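Can a machine do the laundry yet? A talk with Roy Tindall

Roy Tindall has spent 14 months at Jovamex trying to get a two-armed robot to move clothes between a basket and a washer. He used to repair washers for a living, and he still talks about the job that way.

"People ask me when they can buy one," he says. "I tell them to keep their laundry basket."

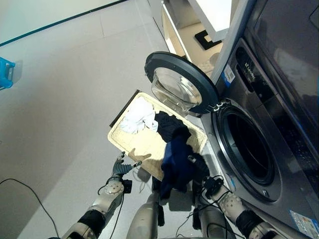
Tindall thinks the public has the hard parts in the wrong order. Walking gets the attention, he says, and so does talking, but a shirt has no fixed shape, and a robot has to work out where to grab it every time. With the washer door swung open and a navy garment hanging from one hand over the rim of the basket, the arm still has to lift the whole thing clear and get it through a round opening. "A sleeve catches on the rim and you start over. I did 1,000 loads by hand before I ever thought about a sleeve."

His colleague Melur Sembiring writes the software that picks the next item. She says light clothes are close to solved and dark ones are not.

"White towels, fine," she says. "Give it a black sweatshirt on top of another black sweatshirt and it may decide they are one thing. The folds run together." 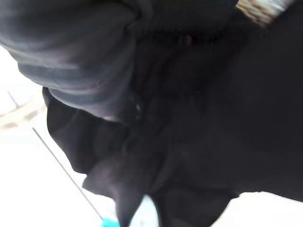 Page last changed: October, 3:15 p.m.

Sembiring's group tried brighter lamps first. They helped a little, but at close range a dark cloth still gives the software few edges to work with. The group now has the robot tug on a piece and watch what moves along with it. That adds 15 seconds to each item, and she doesn't expect the number to drop much this year.

Could a hotel or a laundromat use it now? Tindall says a shop with one kind of towel and a person nearby might get some work out of it. A family hamper is another matter.

"Socks," he says. "We haven't even talked about socks."

Jovamex plans to try the same setup on folding next. Tindall has asked them to wait until the loading works.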